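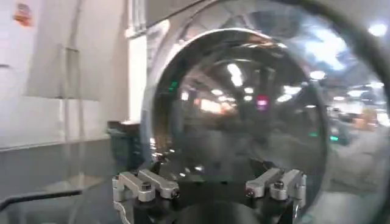 The Long Wet Week

Notes on drying clothes when the weather won't help

March 14, 2024

Towels on the doors again. Socks along the radiator, one already down the back of it and not coming out till someone moves house. A duvet cover hung over the stairs like a tent. If you live in a flat with no garden, you know this room. You've been living in it since the clocks went back.

Washing is the easy part. Press a button, go and watch telly. Drying is where the week goes. And for something every household does, all year, for ever, we talk about it very little. We'll argue for an hour over which powder to buy and then drape the lot over a chair and hope.

I started asking people how they do it. Everyone had an answer. Most had a grudge as well.

The airer in the bath

Lumturie Dervishi has lived on the top floor at Valentini Court for nine years, long enough to have tried everything. Ceiling rack, which dripped on the cooker. Fold-out airer in the hall, which meant going sideways to the loo. Now it stands in the bath, window open an inch, door shut, fan on.

"My mother would laugh at me," she says. "She had a line across the yard and a stick. Finished by lunch. I have six things on a rack and I am turning them over like fish."

Turning them over does help, by the way. So does space. People load an airer the way they load a dishwasher, every rung full, sleeves touching, then wonder why it all smells of pond on day three. Leave every other rung bare. Hang shirts on hangers from the shower rail, jeans inside out with the pockets pulled through. Jumpers flat, on a towel, and change the towel. Boring advice and all of it works.

The smell is the thing, though. Cloth that stays damp too long goes sour and the sourness comes back the minute you sweat in it. Wash again, dry slowly again, same smell. Lumturie's rule is that anything not dry by the second morning goes back in the machine. Harsh. She's not wrong.

Where the water goes

A wet wash is heavy for a reason. All that water leaves the cloth and goes into the room, and if the room is shut it finds the coldest thing available, usually a window, otherwise the corner behind the wardrobe that no one looks at until May. Black spots. Bleach. Black spots again.

Landlords like to blame the tennant. Don't dry indoors, says the leaflet. Right, and where, then? Valentini Court has a yard with iron posts where the lines used to be. The lines came down when the bins went in. There's a clause in the lease about nothing being hung from balconies, something to do with the look of the place, and everyone breaks it in summer and is sent the same letter.

I read the letter. It's two paragraphs. The word "unsightly" is in both of them.

So: windows. Ten minutes wide open beats all day on the latch, or so one half of the building insists, and the other half thinks they're mad and heating the street. What I'd say is pick one room, the one with a fan if you've got a fan, and keep the wet in there. Shut the door. Wipe the glass in the morning with an old pillowcase, then remember the pillowcase is now wet washing too.

A dehumidifier is the other answer. A lot of people I spoke to had bought one in the past couple of winters and talked about it the way new parents talk. Emptying the tank! The amount of water! One man sent me a photo of his. The tank, I mean, full, on the draining board, in nice light.

The case for going out

Or you give up and go out. I did, most of February. Two bags, a bus, a book I didn't read.

The laundrette near me was called Flostska, still is according to the sign, though it changed hands and the new people never repainted. Hot in there in a way my flat hasn't been for months. Steam on the inside of the door. A bench, a machine for change, a noticeboard with a cat on it, missing, then a second notice to say the cat was home.

You learn the habits fast. Regulars have a dryer they like and will stand beside it till it's free. Lint gets cleaned out before, never trust the last person. Don't touch someone else's finished load until it's sat there a decent while, and what counts as decent is the whole politics of the place. I saw a woman fold a stranger's sheets, hospital corners and everything, so she could get at the drum. He came back and thanked her. Could have gone either way.

Big round doors, chrome and dark glass, and the light going round on them. I find I can look at a dryer for a surprisingly long time.

It costs, obviously. That's the catch, and it lands on the people with the least room at home, so the ones who need the dryer most are the ones counting coins for it. Lumturie goes only for bedding. The rest goes in the bath.
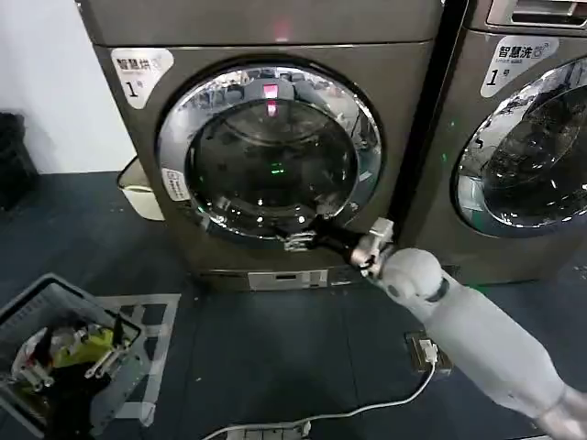

Sharing the heat

There used to be a drying room in every block like hers. Hot pipes, slatted racks, a key on a nail. Valentini's is a bike store now, with hardly any bikes in it.

Some residents want it back. Not a grand plan, just racks and a decent fan, maybe a couple of dryers on a meter. A petition went round and got 100 names, which in a building where people can't agree on the front door light is a lot of names. The managing agents, Vultell, replied that they were "looking into options". The bikes are still there. Such as they are.

Over at Atia House, the next block along, they never lost theirs. I went to see it. Low ceiling, warm as a bakery, school trousers in rows. A list on the wall in pencil, with slots, and a lot of rubbing out. Evenings go first. If you want a Sunday you'd better be up early or be friends with somebody. A woman taking down pillowcases told me it was the only place she ever met her neighbours, and that she didn't much like two of them, but still.

Things worth knowing

Spin it twice. The extra spin takes a few minutes and saves you hours of hanging about. Best tip I was given and it came from three diffrent people.

Shake everything hard before it goes up. Less ironing, too.

A dry towel in the tumble dryer with a wet load, first part of the cycle, then take it out. Works on towels and jeans. No use on a duvet, which will eat the towel.

Duvets want a big drum or a windy day. Stop halfway, drag it out, turn it, break up the lumps with your fists, back in.

Wool stays out of the dryer. You know this. You'll forget once.

Don't hang things over a radiator if you can stand them near it instead. The room stays colder and the boiler works harder. I still do it with socks.

And if the sun comes out, even for an hour, even in March, get the sheets outside on whatever you've got. Lumturie hangs hers over the balcony rail with the pegs on the inside where they don't show. She's had the letter. She keeps it in the drawer with the pegs.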